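Informe del proyecto de segundo curso: Enseñar una cocina a un robot
Visita a la jornada de puertas abiertas de Kellska
Autores: Hidayah Wibisono, Darmawan Mandagi y Libor Dvořáček
Tutor: Herman Govindasamy

1. Por qué fuimos

Nuestro proyecto de este curso trata de la manipulación de objetos domésticos, y hasta marzo lo habíamos hecho todo en simulación. Teníamos una pinza virtual, una mesa virtual y un cilindro que hacía de botella. El cilindro no pesaba casi nada y nunca se resbalaba, así que cuando Herman nos pasó el aviso de las puertas abiertas de Kellska nos apuntamos los tres esa misma tarde. ¡Por fin íbamos a ver cómo se trabaja con cosas de verdad!

Kellska prepara demostraciones humanas para entrenar brazos robóticos. Una persona hace una tarea corriente con sus propias manos, la tarea queda grabada desde su punto de vista y de ahí se saca el material con el que aprende el brazo, que ellos llaman Derna. La parte que más nos interesaba era la primera, la humana, porque es justo la que a nuestro proyecto le faltaba.

2. La tarea del frigorífico

La visita empezó a las 10 con una charla corta de Yanti Pillai, que coordina las demostraciones. Nos explicó que una tarea se escribe primero en una frase («pasar las bebidas de la bandeja al congelador», por ejemplo) y que después hay que decidir dónde se corta. ¿Abrir la puerta es un paso o son dos? Nosotros habíamos escrito en nuestra memoria «coger botella» y nos quedamos tan anchos. En la lista de Yanti, coger una botella ocupa 7 líneas, y una de ellas dice solamente qué hace la mano que no está cogiendo nada.

Lo de la segunda mano fue el descubrimiento del día para mí (Hidayah). Una sujeta el cuerpo de la botella, la otra va al tapón, y entre las dos se reparten el trabajo sin que la persona lo piense. En nuestra simulación solo hay una pinza. Darmawan se puso a dibujar en el cuaderno una segunda antes de que acabara la explicación.

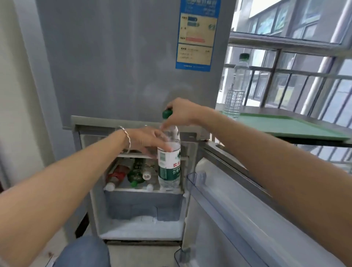 ¿Por qué se graba a una persona y no directamente al robot manejado a distancia?
Kellska hace las dos cosas, pero con las manos se trabaja mucho más deprisa y salen movimientos más naturales; la grabación a distancia se reserva para afinar el brazo al final.

Yanti insistió también en el plástico. Una botella de agua cede cuando se aprieta, y cede distinto según lo llena que esté y según por dónde se agarre. Libor preguntó si eso se podía calcular de antemano y ella le dijo que se puede intentar, y que ánimo. El equipo prefiere tener muchas demostraciones con botellas diferentes: tapones de varios colores, etiquetas que dejan ver el contenido, plástico liso, plástico con nervios. Para cada tarea piden 100 repeticiones antes de pasarla al grupo de aprendizaje.

3. La mesa del balcón

Junto al balcón había una mesita plegable con una bandeja verde claro, y ahí se colocaban las botellas. Nos gustó muchísimo este rincón, porque tiene todos los problemas que en clase nos habían contado por separado — la luz que entra por detrás, los objetos transparentes, una botella que tapa a otra — y los tiene todos a la vez. Un detector entrenado con fotos de estudio aquí lo pasa mal. El nuestro también: Darmawan lo llevaba en el portátil, nos dejaron probarlo, y confundió los barrotes de la barandilla con botellas 5 veces seguidas. Lo apuntamos como resultado, que para eso es un informe.

Otra cosa que no habíamos pensado es la bandeja. El borde levantado limita por dónde puede acercarse una mano, y para una pinza ancha ese borde importa bastante más que para unos dedos. Ellos lo tratan como un obstáculo más, con su propia etiqueta en el programa de anotación, Prandis. En cuanto volvimos añadimos un reborde a nuestra mesa virtual y la tasa de agarres buenos se nos hundió. Ya lo estamos arreglando.
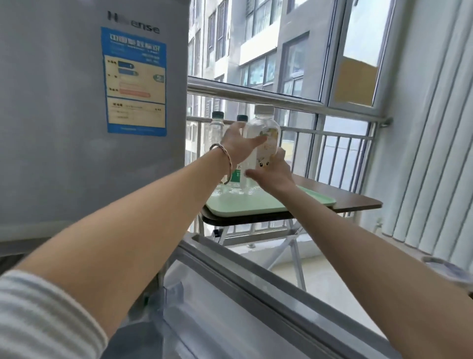 4. El congelador

El cajón del congelador es, según Yanti, lo que más cuesta. Está bajo, hay que agacharse, la puerta abierta ocupa el espacio que uno querría para el codo y dentro casi no cabe la mano entera. Encima las botellas van tumbadas. Una botella de pie se parece a cualquier otra botella de pie, pero tumbada, con otros paquetes al lado, puede asomar solo un tapón, y el sistema tiene que deducir el resto.

Luego está la escarcha. Cambia el color de las paredes, cambia el rozamiento y va creciendo de una semana a otra, de modo que dos grabaciones de la misma tarea nunca tienen exactamente el mismo fondo. A Libor le pareció un fastidio y a mí me pareció precioso, y discutimos de ello en el autobús hasta la parada de Ngau.

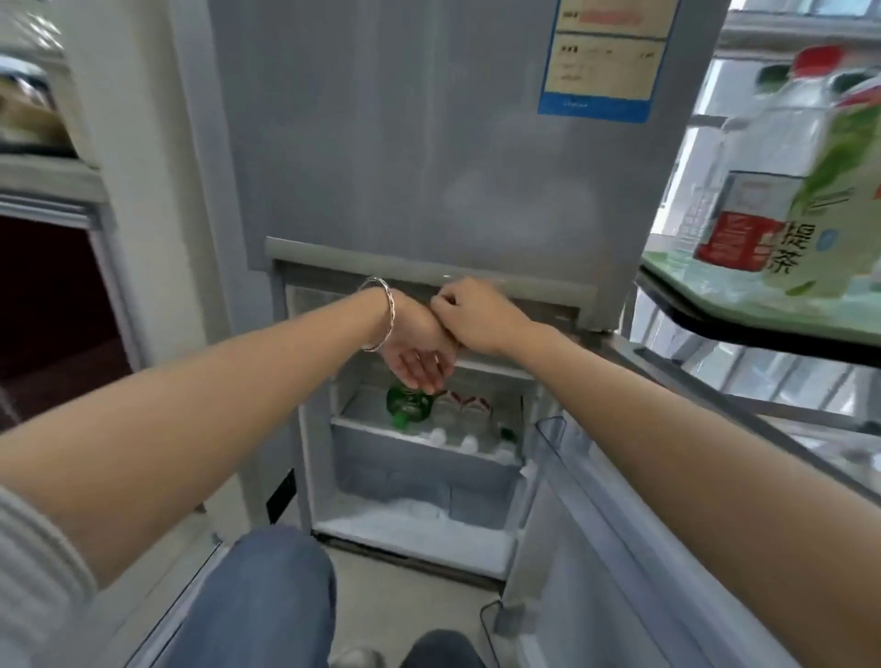
El otro asunto de este apartado son los puntos de apoyo. Las personas nos agarramos a lo que haya cerca cuando trabajamos agachadas, y eso no figura en ninguna descripción de tarea. Kellska empezó borrando esos contactos de los datos y ahora los conserva, con una marca aparte, por si a Derna le sirven para estabilizarse. Preguntamos si ya habían visto mejora y la respuesta fue que todavía es pronto para decirlo.

5. Qué cambiamos en nuestro proyecto

La simulación pasa a tener 2 pinzas. Libor se encarga de la sincronización y ya ha conseguido que no choquen entre sí, al menos cuando van despacio.

Hemos reescrito la lista de pasos siguiendo el modelo de Yanti, con una línea para cada mano. Es más larga y da más pereza rellenarla, pero por primera vez los tres anotamos lo mismo al mirar la misma grabación.

El cilindro se jubila. Darmawan está modelando una botella con nervios y tapón de rosca, y queremos una versión tumbada para el ejercicio del congelador. La escarcha la dejamos para el segundo trimestre si Herman nos lo permite — yo voy a insistir.

Queda pendiente pedir a Kellska permiso para usar una muestra pequeña de sus anotaciones. Yanti nos dio su correo y le escribiremos cuando tengamos la nueva mesa funcionando con el reborde puesto.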